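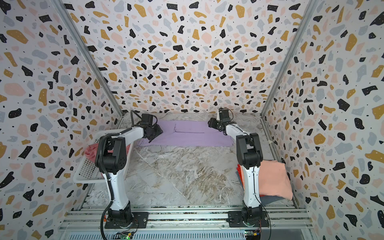 Purple cloth at the back of the table, both arms out over it.

Lab from 4:15 until they locked the building. It's April and the project class has its demo at the end of the month, so I'm writing these up every night now.

We are at 262 recorded folds. The plan says 447 before we train again, and I don't see us getting there at the rate we go. Each one takes a while, then somebody has to look at it and decide if it counts. I threw out 4 of mine tonight. I wasn't happy about it but they were sloppy — one sleeve on a red shirt never got folded at all.

Our team is Piltar. The other team on the same assignment is Dristard and they picked towels only. I still think clothes were the right choice for us, even if towels would have been easier to grade.

Pants are what I worry about most. The two legs want to be treated as one piece, and from the wrist view it's hard to judge how far apart to keep the fingers near the hems.

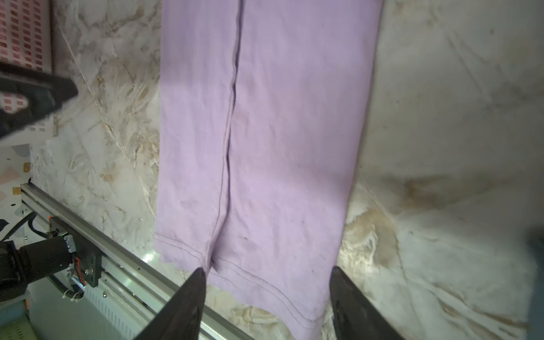
Lavender pants, wrist view, one finger by each leg.

Had a granola bar for dinner in the hallway. Read the grading sheet again while I was out there. It's 15 points for the written report, more than I remembered, and we haven't started it. I said I would do the methods part. Also need to fix the labels in our log, where half the entries say "trousers" and half say "pants."

Lifting by two corners is the other thing on the list. If both arms pull at different speeds the cloth goes crooked, so I want to slow everything down and try that setting for a full session.
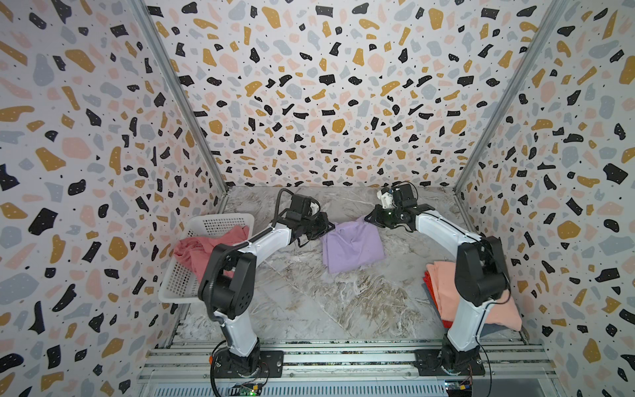
For tomorrow

Get to the lab by 3. Rename the log entries. Ask if we can have the late slot again. Start the methods section, even if it's only a page. Bring real food.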